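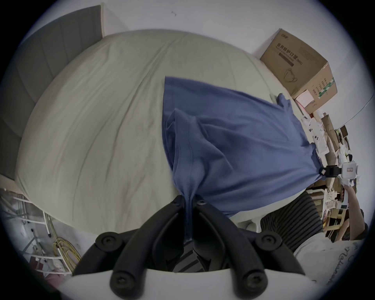
Can someone explain the "fold it in thirds, then thirds again" thing to me like I'm not sold on it, which I'm not. I've been doing my laundry on the bed for years and a T-shirt gets folded in half, sleeves in, done. My blue one was all twisted up on the beige sheet, one sleeve sticking out, and according to the Clunine method I'm supposed to smooth it flat before anything else. That's the part that eats the time. 23 shirts and I'm meant to iron them with my hands?

drummond_st
The smoothing is the whole point. If you fold it crumpled it comes out of the drawer crumpled.

Vlasta Jurčo
Mine come out crumpled either way. I did the upright folding for 4 months and the drawer looked great until I needed a shirt from the middle.

valleygirl_laundry
Then your drawer is too full or too empty. They have to lean on each other a little. Also don't fold on a bed, the mattress gives. Use a table.

Vlasta Jurčo
I don't have a table that isn't covered in stuff. Who does?

hrnciar_v
I fold on the bed and it's fine. Pull the hem straight first, then worry about the sleeves. Most people start with the sleeves and fight the rest of the shirt. It takes me almost 7 minutes for a full basket, and that includes matching socks.

drummond_st
7 minutes for a basket, sure. What's in it, two towels?

hrnciar_v
T-shirts, underwear, socks. I don't fold towels with it. Time yourself before you laugh.

original poster again
OK, tried hem first. Slightly better. Still don't see what the second set of thirds gets me. My shelf is deep, so a half fold fits. And has anyone used the Indari folding board? The reviews all sound like the same person wrote them.

valleygirl_laundry
Had one. It's fine for adult mediums. Anything bigger hangs over the sides and you end up tucking it by hand. Gave it to my sister.

drummond_st
Cardboard does the same job - cut it to the width of your shelf.

Vlasta Jurčo
Or hang them. I went back to hangers in April and I haven't thought about thirds since.

hrnciar_v
Hangers stretch the shoulders on cotton.

Vlasta Jurčo
On wire ones maybe. Mine look the same as before.

original poster again
I don't have the closet rod for it anyway. Going to try the cardboard. If it's slower than what I do now I'm going back to halves.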